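Jetach cart inventory list - README

Drawer and supply records for hospital supply carts, put together from the Wurnberg and Leone sites. Plain CSV, one row per drawer per restock. 3000 rows, 110 carts. Updated 23 April 2026.

Columns: cart_id, site, drawer_no, item_code, qty_before, qty_after, lock_type. Drawer numbers start at the top. Leone numbered from the bottom untill November, those rows are already flipped.

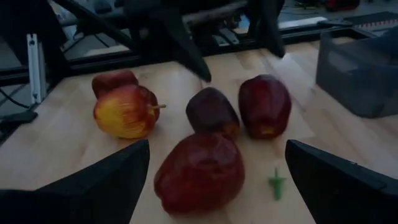 Lock types are key, keypad or badge. Blank means not recorded, not unlocked. Pls don't fill blanks with "key".

No patient data anywhere. Staff badge numbers stripped before export. 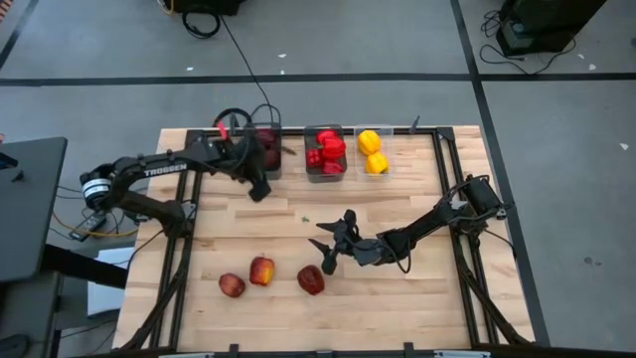

Fig. 2 - two arms, bins on the far side of the table

Known problems
- 11 carts have no drawer 5. Smaller model, leave as is.
- qty_after is sometimes lower than qty_before. Expired stock pulled, mostly.
- Item codes from Leone have a trailing space. Trim first.
- Times are local, no zone given.
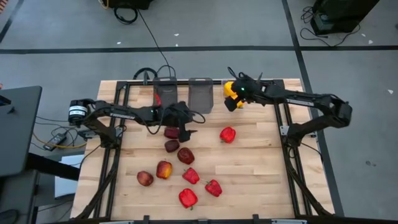 Loading: the Drivano importer reads the file directly, version 20 or later. Older ones choke on the header row - delete it and set the columns by hand.

Free for research and teaching. Ask before any comercial use. Corrections welcome, send the cart_id and row number.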